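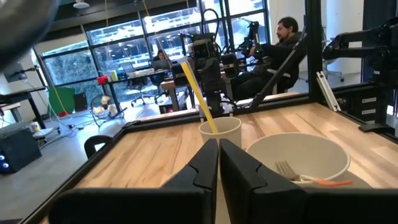

The Dorngate work table has been in service in our shared room since May, and this review covers the top only, with a few words on the tableware set we bought with it. The top is pale wood in plank form, finished so that the grain stays readable, and the edges are bordered in black metal. White items read clearly against it: the paper cup and the wide-rimmed bowl both have a sharp outline on the wood, and even the yellow straw and the orange utensil handle are easy to pick out at a glance. For work where small items are set out and put back many times a day, this contrast matters more than the catalog suggests.

Surface. The finish is smooth but not slick. A bowl pushed with one finger moves and stops without skating. Water left overnight raised the grain slightly in one spot near a corner. It went down after light sanding and one coat of the oil Dorngate supplies. The oil smells for two days.

Flatness. I checked the top with a straightedge on delivery and again after about 1000 hours of use. There was no change I could measure lengthwise. Across the width there is a very slight crown, which does not affect cups or bowls.

Border. The metal is the best part of the product. It has stayed square, it takes clamps well, and plates can be fastened to the side rails without touching the wood. The drawback is cleaning. Crumbs collect where wood meets metal and a cloth will not reach them — use a stiff brush.
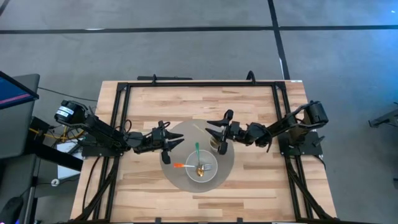
Round tray, bowl and mixed utensils on the Dorngate top.

The tableware is the Niltthorpe mixed set, order code 513. The round gray tray is translucent enough that the wood shows faintly through. It holds the bowl with room left over for a small glass cup toward the rim. Colored handles, green and orange in our case, make the pieces quick to sort after washing. The metal fork is heavier than the colored pieces and tips a lighter bowl if it is left leaning on one side. The tray picks up fine scratches, visible only under a low lamp.

Compared with the Breltoreck 2810, which we had before, the Dorngate top is quieter when a cup is set down and easier to refinish. The Breltoreck has a laminate face that resists water better. If the table will be wet every day, buy that one.

Assembly took two people 3 hours. One bolt was short and Dorngate sent a replacement.

Rating: 4 out of 5 for the table, 3 out of 5 for the tableware.

Sivaprasad Iyer
December 30, 2022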